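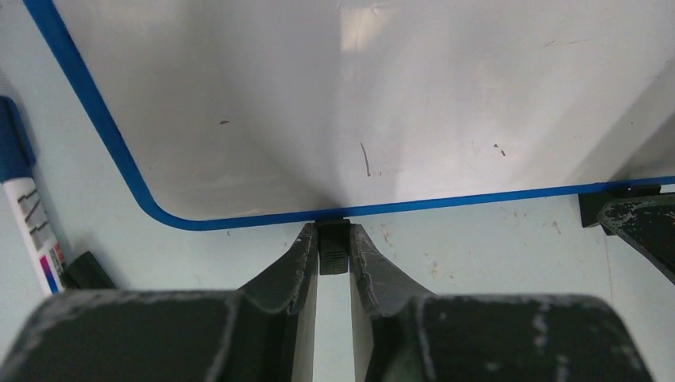

Progress note, February – adult reading program, Chiriac branch

Quick one as the quarter closes. Full numbers follow with the budget sheet.

Enrollment: 95 signed up, 80 still coming. Target in the grant was 90 so we're over on sign-ups, under on retention. Most of the drop was in the evening group after the bus timetable changed. Anca Onu has called everyone who stopped. A few want mornings, waiting to hear from the rest.

Tutors: 14 trained, all placed. Dorin Dinu ran the second training himself when the Hiltance trainer cancelled – went fine, handouts need work. Phonics section too long.

Materials: Elness readers arrived, level 2 only. Level 1 on back order. Photocopying in the meantime, with permission, so the copy line is overspent. Would like to move money from travel to cover it, form attatched.

Testing: first round done for the morning groups. Evening groups not done yet. Scores going into the Priltik spreadsheet, slow going, two of the old sheets had differnt column orders and had to be retyped.

Childcare: still the big gap. Asked the church next door about their side room, no answer. Parents ask every week.

Next: finish testing, start the job application unit, pick dates for the family reading night. Need your ok on the travel money before we reorder paper.

Anca has the receipts if you want them sooner.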